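Open day at the Molefe building: your questions answered

Last updated 11 January 2022

The Cemgate robotics open day runs again in July. These are the questions visitors and schools send us most often. If yours is missing, write to Lizelle Sibiya at the front office and she will pass it on.

What will I see?

There are three rooms. The ground floor has the sorting line, run by Gyu-bin Seo. The first floor has the Unano arms, which are used for desk work with brushes, pens and small tools. The last room is a workshop where you can look at spare parts and talk to the technicians.

How long does a visit take?

Allow 40 minutes for a guided visit. You are welcome to stay longer in the workshop, but the first floor is by timed group only.

What does the brush demonstration involve?

A pair of arms works at a table set up for Chinese calligraphy, with a rack, a felt mat and an ink dish. Most of the session is about handling the brush. A brush handle is smooth and round, and it can turn in the grip if it is held badly, so the operator spends time on where the fingers close and how upright the brush stays. The brush we use most has white tape round the upper part of its handle.
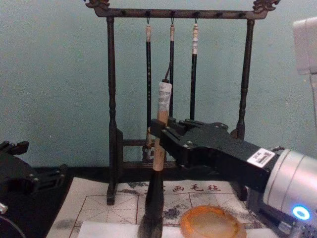

Will the robot write my name?

No. The demonstration covers picking up, holding and putting down brushes, with a few simple strokes if time allows. We do not take requests for names or messages, and the practice sheets are not given away.

Are the arms working on their own?

Partly. Some movements are recorded beforehand and played back. Others are guided by an operator. Mbali Tshabalala leads the session and will tell you which kind you are watching.

Can I stand close to the table?

There is a line on the floor and we ask everyone to stay behind it while the arms are switched on. Children under six are welcome but must be held by the hand on the first floor.

Can I try the controls?

Yes, in the last group of the day. Places are drawn from the names left at the desk. You will be using a practice arm with a plastic pen, away from the calligraphy table.

Why is there a pause between groups?
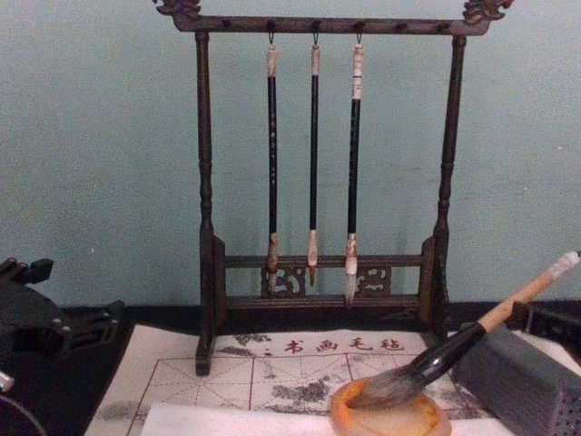

We need the gap to put the table back in order before the next group comes up. Brushes not in use go back on the rack, tips down. The large one is often left lying with its head in the orange-rimmed dish and the handle across the grey block, and it stays like that until the operator is ready. The grey stains on the felt do not come out and we do not replace the mat for them. Please wait on the landing until you are called.

Do I need to book?

Yes, for the first floor. Each group is limited to 6 people. The ground floor and workshop are open to anyone who turns up. Last July we had 61 bookings for the first floor and had to close the list early.

Is there a lift?

Yes, to the left of the main doors. Tell the desk if you need a chair for the demonstration.

How do I get there?

Take the 47 bus to Fotbridge and walk back towards the river. The car park is kept for blue badge holders and school minibuses.

Can I take photographs?

Yes, without flash on the first floor. Please ask before photographing other visitors.

Who do I contact about a school visit?

Nokuthula Mkhize arranges these separately from the open day. Schools should give the age of the class and say whether they want the brush session or the sorting line, as there is not usually time for both.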